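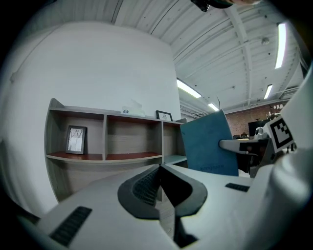 *Notebook up at the gripper, with the low gray shelf behind it.*

# Tidy-shelf tips for folks who write the software

If you've been following the Costus pages for a while, you know I love a put-away task. Books, frames, tissue boxes, all the ordinary stuff that lives on a low shelf in the living room or the workshop – it looks so easy, and then your planner spends a whole evening trying to push a notebook through a divider! I've gathered up the tips that have saved me the most grief, and I hope a few of them save you some too.

## Name the cubbies before you name the objects

I used to start with a long list of things to recognize, and I'd get lost in it every time. Now I start with the places. Give each cubby a plain name (left, middle, right is fine), write down its opening, and let the software treat it as a slot that is either free or taken. A cubby with a picture frame leaning in it counts as taken, even if there's plenty of air beside the frame. You can get clever about sharing space later on, once the simple version runs all day without fuss.

Keep the top of the unit as its own place, too. Tissue boxes and small frames tend to collect up there, and a planner that thinks the top is clear will happily swing an elbow through them.

## Thin things need their own grasp

A notebook standing upright is a lovely target from the side and a miserable one from the front. I keep a separate grasp routine for anything thin, and it goes like this:

- Find the two big faces first, and line the fingers up with those.
- Close slowly until the width stops changing, then add a little squeeze.
- Lift a finger's width and check the width again before going anywhere.
- If the width has dropped to nothing, open up and go back to looking. Don't let it carry on to the shelf with empty fingers (mine did this for most of June, very proudly).

## Watch out for tissues

Tissue sticking out of a box plays havoc with depth readings. It makes the box look taller than it is, and the height changes every time somebody pulls one. I tell my perception code to fit the flat sides of the box and ignore whatever is poking out of the top, then add a bit of padding for the arm to steer around. White box, white wall, same trouble: turn up the weight on edges and turn down the weight on color.

## Lights overhead

Bright tubes on a ceiling can fool automatic exposure something awful. Lock the exposure with the lights on, and do it while the view is pointed at the shelf. If your marker tracking drops out when you tilt upward, check this before you go digging in the code. I once changed 44 settings in the tracker, one after another, and the cure was a single line in the camera setup.

## Keep your recordings tidy as well

I save every practice run with the place name first and the object second, so "middle, notebook" sorts right next to its brothers and sisters. My Lencho folder is up to 848 runs now, and 326 of those are put-aways I'd be glad to replay. The rest stay in a folder of their own, and I do go back to them, especially the dropped ones – there's a lot to learn from six bad grasps in a row.

Next up on the page: drawers, and how to ask for a gentle pull.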